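Mornlow hand gripper

The Mornlow hand gripper, usually called just the Mornlow, is a hand-held gripping tool with two fingers and a camera, put together from plans by home builders and by members of shared workshops. It belongs to the family of devices used to record how a person picks up, moves and folds everyday things, so that a robot arm fitted with the same kind of fingers can later be taught the same work. The plans were first passed around by the Gullitz workshop in April 2018, and the tool has kept the friendly, slightly homemade character of its early days ever since.

Design

The body is a rounded black plate that carries everything else. Two round windows with silver rims are set side by side in its face, and a pair of yellow fingers stands up above it, held by black side rails. Each finger has an oval opening through it, which saves a little plastic and, as many builders have happily found, gives you something to hook a rubber band through while the glue is setting. A white sticker with a number and a square code goes on the plate, so that recordings from several tools in the same house don't get mixed up.
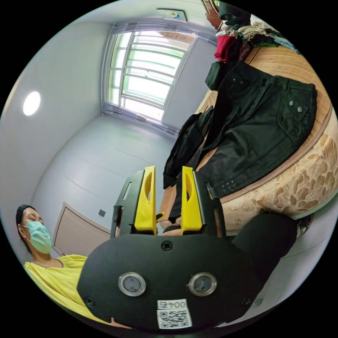

Finger shape has been the subject of more friendly argument than any other part of the design. The Histia pattern, which came along a little after the first plans, is slimmer and better at getting under a hem or a waistband, while the older Gullitz pattern is chunkier and forgives a clumsy approach. Plenty of people print both and swap them as the mood takes them (the screws are the same, thank goodness!), and the printed parts for a full set weigh 221 grams in either case.

Building and setting up

The build calls for 22 screws, although the first parts list gave 21 and left a good many people hunting for the missing one on a Sunday-best carpet. Most of the work is patient fitting: the rails have to run parallel, and the fingers should meet squarely along their whole length before anything is tightened for good. Cables are best wrapped and given a bit of slack.

The Ferreira guide, written for people working in a spare room or at the end of a bed, suggests starting with laundry. Clothes are cheap, they don't break, and every home has a pile of them waiting. It asks for 100 practice folds before any recording is kept, and it advises a mix of colors, as dark cloth against dark cloth can be hard to make out afterward. 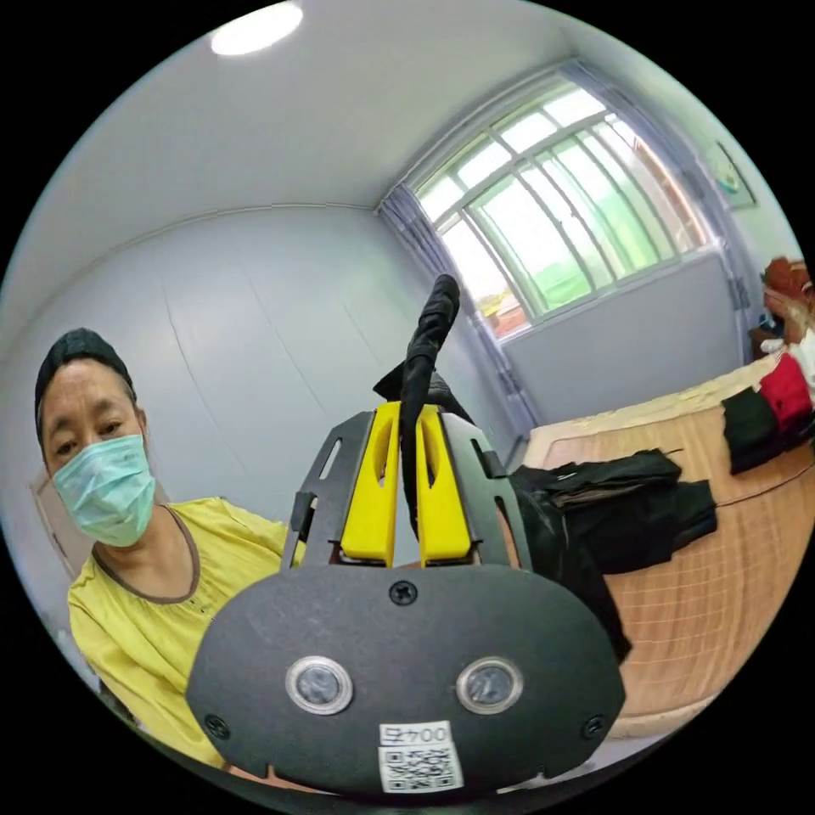
Variants

The Histia version differs mainly in its fingers and in a slightly shorter pair of rails. A left-handed layout has been shared by the Ferreira group, with the grip turned around and the trigger moved to suit. Parts from the different versions can generally be mixed, provided both fingers come from the same set.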